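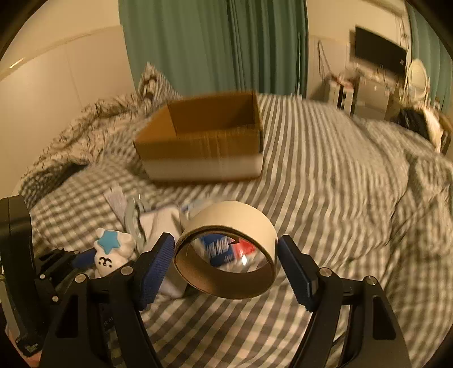 Clomuvus hand-held gripper holding a roll of masking tape between its ribbed blue pads.

Category: Robotics > Data Collection > Hand-Held Grippers

Clomuvus Two-Finger Hand-Held Gripper

Shares: 6 | Comments: 2

The Clomuvus is a two-finger gripper carried by a person to record handling tasks for robot training. It is sold by Caltar as a single unit or in sets. The frame is made of black angular plates with triangular cutouts, and each finger has a ribbed blue pad on its inner face. Pads are a wear part and are ordered separately.

What to budget for

Most first orders go over because the buyer priced the gripper alone. Plan for the unit, a spare set of pads, storage for the recordings, and paid time for the people doing the collecting. Time is usually the largest line. A household task list with 20 objects can take more than a week to record properly, and longer if you need it done in several homes.

Buy two units if you have two people collecting. Sharing one unit between shifts saves less than it seems to, as the second person ends up waiting on uploads.

Choosing objects

Start with things people already have at home. Tape rolls, plush toys, small boxes and folded cloth give a fair mix of hard and soft shapes. A roll of tape can be held by its outer edges, as shown, and is a good first item for new operators. Beds and other soft surfaces should be on the list along with tables.

Pads

Inspect the pads every 1,000 grasps. Replace both together, even when only one looks worn. Szalai pads fit the same fingers but are firmer, and we do not recommend mixing the two types on one unit.

Lead time and ordering

Single units normally ship from stock. Sets are built to order at our Sarnonero shop, and orders placed in July should allow extra time for the summer shutdown. Quotes are good for the calendar month in which they are issued. Pads and fasteners can be added to an open order until it ships.

For help sizing an order, write to Cletus Thibodeaux in equipment sales. Include the number of operators, the number of sites and your task list if you have one. Rental is available on sets only.

Caltar Equipment | Contact | Shipping and Returns | Back to top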